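Trillden House - Monday paperwork meeting, minutes

Present: office, stores, front desk, one from the Drostau side. Apologies from the workshop.
Start 9.30, late as the room was double booked again.

1. Last minutes
Agreed. One correction, Dolard account is "pending" not "closed". Somebody to fix the shared copy.

2. Clearing the back office
Top two shelves done. Bottom shelf not started. Old phone books and duplicate catalogues gone to recycling. Shredding bags full, collection booked. Front desk asked if the bags could please not be left across the fire door, agreed, will go under the stairs till they are picked up.
Box of odd keys found, no labels. Keep till end of November then bin.

3. Folders
Long item. Main points only.
Vishwakarma job papers still the worst of it. Drawings, delivery notes and letters all in together, no order. Proposal is one folder per job, loose sheets squared up before they go in, nothing folded over to make it fit. Stores said the card covers are fine if they are not overfilled, but once the spine goes round they never sit flat in the drawer. Limit of 70 sheets to a folder agreed, after that start a second one and write "2" on the front.
Colours: office wanted a colour for each client. Stores against, we would run out of colours. Settled on yellow for anything live, buff for finished. Existing yellow ones to stay as they are for now. 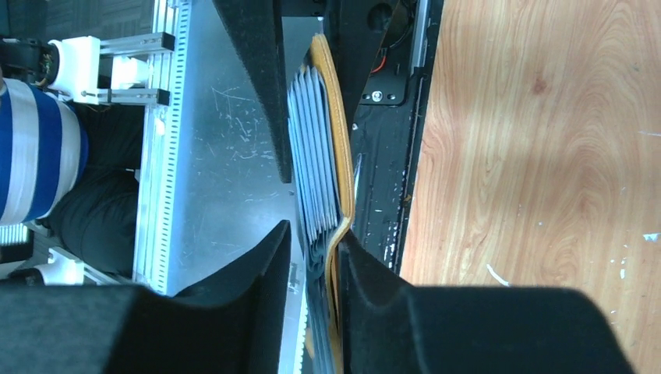

Page last changed: November, 4.15 pm

Yellow cover, sheets standing apart at the top edge. Discussion on whether tags or clips would keep pages together better. Tags preferred, clips catch on the next folder. Front desk has tried treasury tags on the Dolard papers and says they are slow to thread but hold. Holes to be punched on the left, all of them, please check the guide on the punch first as it slips.
Drostau asked for their papers to be kept upright and not laid in a pile. Agreed if there is drawer space. Drostau to say wether they want originals back.

4. Stationery order
Going in this week. 240 folders, 8 boxes of tags, labels (the plain ones, the shiny ones peel). Ring binders taken off the list, plenty in the cupboard behind the door. Office to check the price on dividers before ordering, last lot were dear and the tabs tore.
Request for a second hole punch. Yes.

5. Labels
Job name first, then month, then which drawer. Black pen, no pencil. Abbreviations to stop, "Tr." has been used for Trillden and also for transport and things have gone in the wrong place.
Front desk to type up a list of job names and tape it inside the cupboard.

6. Scanning
Not much progress. Scanner jams on anything with a creased corner. Flatten first, take out staples. Letters before delivery notes. Anything older than 5 years to be looked at before scanning, most of it can probaly go. No decision on the large drawings, carried over.

7. AOB
Kettle in the small kitchen needs descaling.
Drawer three sticks, pull from the left hand side till it is mended.
Drostau folders borrowed last week not back yet, please return to the tray and not to somebody's desk.

Actions
Office: order, price on dividers, scanning list
Stores: bottom shelf, move shredding bags, drawer three
Front desk: job name list, test tags on one Vishwakarma folder
Drostau: reply on originals

Next meeting Monday, same time, small room if the big one is taken.
Closed 10.40.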